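How I Chased Down a Tote That Kept Jamming on the Flow Rack

If you run a picking arm against a roller rack, sooner or later you're going to get the fault I got in March: the arm goes to the rack with a tote, the force reading climbs, and the whole cell stops with the tote half in. Mine did it 17 times in one run of 200 cycles, which was enough to make me drop everything else and work out why. This is the way I'd go about it now (I did it in a much dumber order the first time).

My setup is a Grultlow arm with two-finger gripper, a Henriques flow rack with a steel front, and light blue totes that I bought from Zandico. Yours will be different, but the steps carry over pretty well.

Step 1. Stop the cell properly. Hit the stop, then lock out the drive power before you put a hand anywhere near the rack. I know, I know! But an arm that has faulted on force can still be pushing on something, and when you wiggle the tote loose that push has to go somewhere. Keep your fingers out from between the tote and the front beam.

Step 2. Save the log before you reset. The Dorkenex controller I use throws away the force trace on reset, and I lost my first three faults that way. Write down the cycle number and the slot too.

Step 3. Look at everything from more than one side. I went back and forth between the fixed views and the wrist view for a whole evening, and I'd tell you to do the same before you touch a single parameter. A tote that looks dead level from the front can still be off to one side over the rollers. 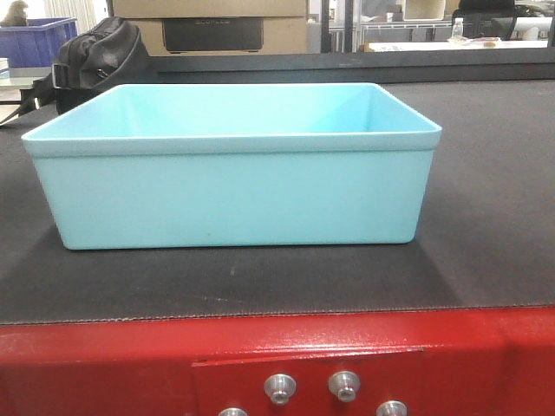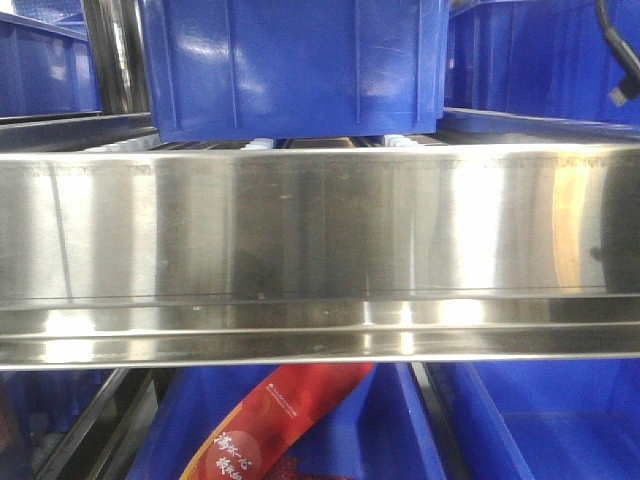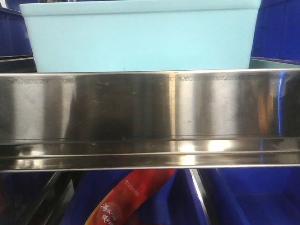
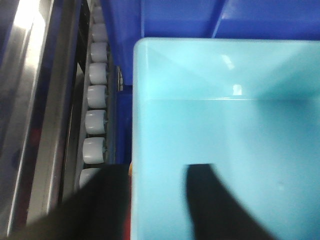
Tote on the work mat, two views of the rack front, and the wrist view with the rollers on the left.

Step 4. Check the height first. With the power still locked out, lay a straightedge across the front beam and measure up to the rollers, then compare that with the release height in your program. Mine was fine, so I moved on. If yours is off, fix it and run 40 cycles before you change anything else, or you won't know which change did the work.

Step 5. Check the grip. Totes with tapered walls and a flared rim are sneaky. If the fingers close a little low, the tote can tip as it's lifted, and the back corner arrives lower than the program thinks it does. I put a strip of tape on the rim where the fingers ought to land and stepped through the pick at slow speed. They were landing too far to one side, so the tote was swinging a bit on the way over. There was my jam.

Step 6. Fix the pick, then lower the force limit. Lots of people go the other way and raise the limit until the fault stops showing up. Please don't! I tried it for one shift and ended up with a cracked rim and a bent roller bracket. I re-taught the pick point and brought the limit down a notch from the factory setting.

Step 7. Run it long. I watched 177 cycles in a row with my hand near the stop button before I let it go on its own, and I got one fault, from a tote with a warped base. I pulled that one and wrote "NO" on it in marker.

I still want to add a tilt check before the arm heads for the rack. When I've got that working I'll put the code up on this page.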